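Soaking and cooking dried beans: speaker notes
Damilola Yusuf, Plodmont community kitchen, April session

Slide 3. Start with the soak. Working ratio is 500 g dried beans to 2 liters of cold water. Overnight in the fridge is fine. Salt goes in at this stage — 3 teaspoons, stirred until dissolved. Mention that salted soaking water softens the skins. Drain and rinse before cooking.

Slide 4. Hot soak for people who forgot. Boil for two minutes, lid on, heat off, one hour. Expect more split skins.
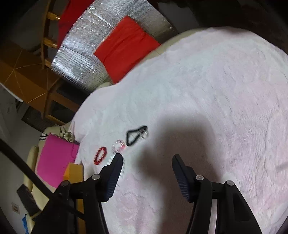
Slide 5. Kidney beans. Go slowly on this one. Drain after soaking, cover with fresh water, and hold a full rolling boil for at least 10 minutes before turning down. Slow cookers may sit near 80 °C and do not destroy the lectin. Repeat the point if people are still writing.

Slide 6. Acid. Tomatoes, vinegar and lemon go in after the beans are tender. Show Enda's two batches — same bag, same pot, tomato added at the start in one and after 50 minutes in the other. Pass both bowls around.

Slide 7. Storage. Four days in the fridge in their liquid. Freeze flat in bags.

Questions, then hand over to Zainab for lentils.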